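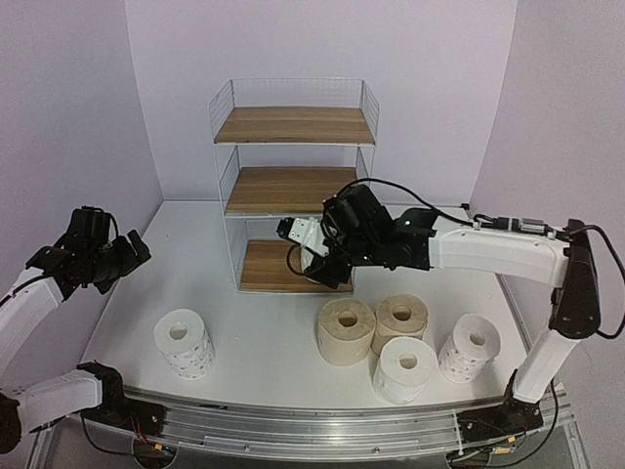

Public Sector Pension Finance
Handout 6: Deficit recovery and the employer contribution rate

Ada Caputo
Revised Feb 3, 2024

6.1 Scope

Handout 5 dealt with the value placed on benefits already earned. These notes take that value as given and ask how a shortfall against it is paid off. The investment side is left to Handout 8. Read sections 6.2 to 6.5 before the class and bring a calculator. Section 6.7 can be left until the reading week.

All money amounts are in millions. All payments are assumed to fall at the end of the year. Real schemes collect contributions monthly, and an actuary would adjust for this, but the adjustment makes no difference to any of the points made here.

6.2 The two parts of the rate

An employer in a funded defined benefit scheme pays a contribution with two parts.

Normal cost. The value of the benefits that members are expected to earn in the coming year, less what the members pay themselves. It depends on the age and pay of the active members, the accrual rate and the discount rate. It would be payable even if the scheme were fully funded.

Deficit contribution. A payment towards the gap between the assets and the value of benefits earned to date. It has nothing to do with the work being done by present staff. Part of it may relate to people who left the employer's service decades ago.

The two are often added together and quoted as a single percentage of pay. This is convenient for payroll but it hides a good deal. An employer whose total rate has not changed in nine years may have a normal cost that has risen and a deficit contribution that has been allowed to shrink. Always ask for the split.

6.3 The Kollstead figures

The Kollstead fund is used throughout the module. Its position at the last valuation was:

Value of benefits earned to date: 2104
Market value of assets: 1772
Deficit: 332
Funding level: 84.2 per cent
Annual pensionable pay: 310
Discount rate: 4 per cent a year
Assumed growth in pensionable pay: 3 per cent a year

The largest employer in the fund is the borough itself. The two smaller ones, Fekik Water Board and the Kerekes Schools Trust, share in the deficit in proportion to their own liabilities. Fekik closed its section to new entrants in 2000, a fact that matters in section 6.6.

6.4 Level payments

Suppose the deficit is to be cleared over 20 years by equal yearly amounts. The present value of 1 a year for n years at rate i is

a(n) = (1 - (1 + i)^-n) / i

At 4 per cent and n = 20 this gives 13.590. The yearly payment is therefore

332 / 13.590 = 24.43

or 7.9 per cent of pensionable pay in the first year.

Interest on the deficit in the first year is 332 x 0.04 = 13.28. The payment covers this and leaves 11.15 to reduce the balance. The deficit at the end of the year is 320.85, if all assumptions are borne out.

The payment is fixed in money terms. Pay is assumed to grow, so the payment falls as a share of pay each year. By the final year it is a little over half the share at which it started. Finance officers sometimes object to this pattern, as the heaviest burden relative to budget comes first. Members and auditors tend to prefer it for the same reason.

6.5 Payments as a percentage of pay

The more usual arrangement in public schemes is to fix the deficit contribution as a constant share of pay. If pay grows at rate g, the payments also grow at rate g. The present value of a stream starting at 1 and growing at g is

a(n, g) = (1 - ((1 + g) / (1 + i))^n) / (i - g)

for i not equal to g. With i at 4 per cent, g at 3 per cent and n = 20, the factor is 17.571. The first payment is

332 / 17.571 = 18.89

The first-year cost is lower than under the level method by more than a fifth. Interest is unchanged at 13.28, so only 5.61 goes to reducing the balance, and the deficit at the end of the year is 326.39.

Now extend the period to 30 years, other things being equal. The factor becomes 25.163 and the first payment is

332 / 25.163 = 13.19

This is less than the interest. The deficit at the end of the first year is 332.09, slightly above where it began, although the employer has paid every penny asked of it and every assumption has been met. The term for this is negative amortisation.

Points to note:

(a) Negative amortisation does not mean the plan fails. On the assumptions made, the debt is still cleared in year 30. It does mean that the early payments are doing no more than slowing the growth of the debt, and that repayment depends on larger sums due much later.

(b) The result is sensitive to g. If the workforce is cut, or pay is frozen, a percentage of pay brings in less than planned. The deficit does not shrink to match. A fund that collects deficit contributions as a percentage should test the effect of flat pay over at least one valuation cycle.

(c) A rising deficit in the accounts is not by itself evidence of poor returns or of missed contributions. Check the schedule first.

6.6 Open and closed periods

A closed period counts down. A 20-year plan adopted now has 19 years to run next year and 18 the year after. Whatever else happens, the original deficit is paid off on a known date.

An open period is reset at each valuation. The fund always aims to clear the deficit over the next 20 years, and is always 20 years from doing so. Under level payments with a yearly reset, the balance falls by a fixed proportion each year:

new balance = old balance x (1.04 - 1 / 13.590) = old balance x 0.9664

The balance falls but does not reach zero. On these figures, after 20 years of unbroken success, a shade over half of the original 332 would remain. With payments set as a percentage of pay the position is weaker:

new balance = old balance x (1.04 - 1 / 17.571) = old balance x 0.9831

and roughly seven tenths of the debt is left at the same date.

The argument made for an open period is stability. As a closed period nears its end, any new loss has to be spread over very few years, and the rate can jump. The standard answer is layering. Each year's gain or loss becomes a separate layer with its own closed period. The original deficit keeps its end date, and a new loss does not have to be met at once. The cost is extra record keeping: after ten valuations there are ten layers to track, some of them credits.

The case of Fekik is different again. A section closed to new entrants has a falling payroll. A percentage of pay collects less each year and in the end collects nothing. Deficit contributions for such an employer should be set as money amounts, and the period should not run past the expected remaining service of the active members. Kerekes is open and growing and can use either method, though a money amount is still the more prudent choice where pupil numbers are uncertain.

6.7 Who bears the cost

The choice of period moves cost between years. It does not change the present value of the payments at the discount rate used, and students often conclude from this that the choice is neutral. There are three objections to that view.

First, the people paying in year 25 are for the most part different from the people paying now, and they did not receive the services provided by the staff whose pensions are in deficit. A common rule of thumb is that the period should be no longer than the average future service of current members. For most open schemes this is well below 20 years.

Second, equality of present value holds only if the discount rate is earned. Money not yet paid in cannot be invested. If returns fall short, the shortfall on existing assets is the same under either schedule, but a larger debt remains outstanding under the longer one and less time may be left to deal with it.

Third, a scheme with a low funding level may have to sell assets to pay pensions. Check net cash flow (contributions and income less benefits and expenses) alongside the recovery plan.

6.8 The Sudo spreadsheet

The workbook for this topic is called Sudo and is in the module folder. Enter the opening deficit, i, g and n on the first sheet. The second sheet gives the year-by-year balance under both methods. The third allows a single loss to be added in any year and treated as a layer. Do not type over the shaded cells on the second sheet; they hold the factors.

6.9 Problems

1. Repeat the calculations in 6.4 and 6.5 using a discount rate of 5 per cent. Hold the deficit at 332 and say why this is unrealistic.

2. With i at 4 per cent and g at 3 per cent, find the longest whole number of years for which the first payment is at least equal to the first year's interest.

3. Show that when i = g the factor a(n, g) reduces to n / (1 + i). Find the first payment on a deficit of 332 over 20 years with both rates at 4 per cent.

4. A loss of 45 arises at the end of year 12 of a closed 20-year plan with level payments. Compare the year 13 payment if the loss is (i) spread over the remaining period and (ii) placed in a new 20-year layer.

5. Fekik's share of the deficit is 21 and its payroll is expected to fall by 8 per cent a year. State the growing annuity formula with g negative and find the starting percentage of pay needed to clear the share over 12 years, given a present payroll of 14. Comment on the percentage of pay that would be needed if the plan were only put in place five years from now.

Written answers to problems 2 and 5 are to be handed in. The remainder will be worked through in class. The May test covers Handouts 1 to 7, with the formulae in 6.4 and 6.5 printed on the paper.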